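Orkix opens second year of student robotics project to local colleges

Students from three colleges will spend the coming term teaching machines to tidy a desk

May 5, 2025

Orkix, the regional centre for technical education, has opened the second year of its student robotics project, in which young people aged 16 to 19 record everyday household tasks and use the recordings to train a robot arm. The project is called Tidy Room. It is run with the engineering firm Tedik, which supplies equipment and workshop time, and with Melis, a charity that supports practical learning for school and college leavers.

A total of 70 students have places this year. They come from 3 partner colleges and work in mixed teams, so that each team has members from more than one college. Applications were received from 164 students, the highest number since the project began.

The project runs alongside normal college courses. Students attend one session a week at the Orkix centre in Drirnex, with extra workshop time during the half-term break. There is no fee, and travel costs are paid back to students who live outside the town.

What the students do

Each team is given a part of a furnished room and a list of jobs that a person might do there. The jobs are small ones: picking up a cloth, clearing a desk, putting a book back on a shelf, closing a drawer. Students carry out each job themselves using hand-held grippers, which open and close in the same way as the gripper on the end of the robot arm. A camera on the gripper records what the tool sees as the job is done.

The recordings are then checked, labelled and sorted by the team. Recordings that are too short, too dark or do not show the job from start to finish are set aside. The rest are used to train a control program, and the team tests the result on the robot arm in the Tedik workshop.

Most jobs in this year's list are done with two grippers, one in each hand. Last year's teams worked with one only. Two-handed work was added after students reported that many ordinary jobs, such as folding a cloth or holding a box steady while opening it, could not be done properly with a single tool.

Printed markers are fixed to the grippers so that the position of one tool can be worked out when it comes into the view of the other. Students learn how the markers are read by the software and how to check that a marker has not been hidden by a hand or a sleeve during a recording.
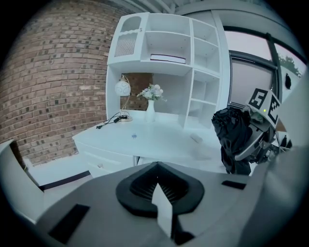
Desk work with two grippers. The tool on the right, fitted with a marker cube, holds a black cloth.

Training in the first weeks

The first three weeks are given over to training. Students practise with the grippers before any recordings are kept, starting with firm objects and moving on to soft ones. Cloth is taught last. It changes shape each time it is picked up, and a program trained on too few examples will often close the gripper on empty air or take hold of the cloth and the surface beneath it together.

Students also learn to work at an even speed. In the first year, many of the early recordings were made too quickly, and the robot arm copied the hurried movements. Teams are now asked to repeat each job until they can do it three times in a row without stopping or going back.

Alongside the practical sessions there are short classes on programming, simple statistics and record keeping. No earlier experience of programming is needed. Of the students who took part in the first year, most were studying subjects other than computing, including joinery, catering, health and social care, and art and design.

Every team keeps a written log. It sets out what was recorded at each session, who held the grippers, what was moved in the room beforehand and what went wrong. The logs are marked by centre staff and count towards the certificate that students receive at the end of the project.

Changes from the first year

Several parts of the project have been changed following comments from students and college tutors.

The furnished area is now rearranged between sessions. In the first year it was left as it was for weeks at a time, and the trained programs worked well only when each object was in its usual place. Teams now move objects to new positions before each set of recordings and write the change in the log.

Small objects have been added to the job list. These include pen tops, paper clips and building bricks, which are harder to pick up from a flat surface than the cups and boxes used last year. Teams may choose how many small-object jobs they take on, but each must attempt at least one.

Session length has been cut from three hours to two. Students said that their arms became tired in the final hour and that the quality of their recordings fell. The time saved has been moved to the half-term workshops, where teams can test their programs on the arm and see which jobs need more recordings.

Finally, teams will share their recordings. In the first year each team trained its program using only its own work. This year all accepted recordings will go into one shared collection, and every team can draw on it. Each recording carries the number of the team that made it, and teams that use the work of others must say so in their final report.

Privacy and safety

The sessions take place in rooms set aside for the project, and no recordings are made in students' homes. Students are asked to keep faces out of view, and any recording that shows a face is deleted at the checking stage. Names are not stored with the recordings.

The robot arm is kept at the Tedik workshop and is used only when trained staff are present. All students complete a safety course before their first visit. The hand-held grippers have no motors and are moved entirely by the person using them.

Final event

Teams will show their work at an open day in Drirnex in September. Each team will be given the same desk and the same set of objects, arranged in a way that none of the teams has seen before. The robot arm must complete as many jobs as it can within a fixed time, with no help from the team once it has started.

Marks will be given for jobs completed, for the quality of the team's log and for a short talk in which students explain the choices they made. A team whose robot completes few jobs can still score well if it has kept good records and can explain the results. This rule was also used in the first year.

Families, college staff and local employers are invited to attend. Entry is free, but places must be booked through the Orkix website, where the start time and a map will be posted during the summer. The building is step-free, and a quiet room will be open throughout the day – visitors who need other arrangements are asked to get in touch when booking.

A printed report on the project will be sent to the partner colleges after the event. It will contain the full job list, the results for each team and a guide for tutors who would like to run similar sessions on a smaller scale.

How to take part or help

All places for this year have been filled. Students who applied and were not offered a place have been put on a waiting list and will be contacted if a place becomes free. They will also be offered early booking for a one-day gripper workshop during the summer holiday.

Colleges that wish to join in the third year should write to the Orkix education office before the end of September. A college does not need its own workshop or robotics staff, but it must name a tutor who can attend sessions with its students.

The project is also looking for household items in good condition, in particular tea towels, plastic storage boxes, hardback books and unbreakable crockery. Items can be left at the reception desk of the Orkix centre during opening hours. Electrical goods and glass cannot be accepted.

Notes for editors

Orkix is a centre for technical education based in Drirnex. It provides short courses, workshops and term-time projects for students over 16.

Tedik is an engineering firm that makes handling equipment for small factories. It has supported Tidy Room since the first year.

Melis is a charity that provides grants for practical learning. Its grant to Tidy Room pays for student travel, materials and the open day.

Further photographs of the sessions are available on request. Visits by the press can be arranged on session days with one week's notice. Requests should be sent to the Orkix press office through the contact form on the centre's website.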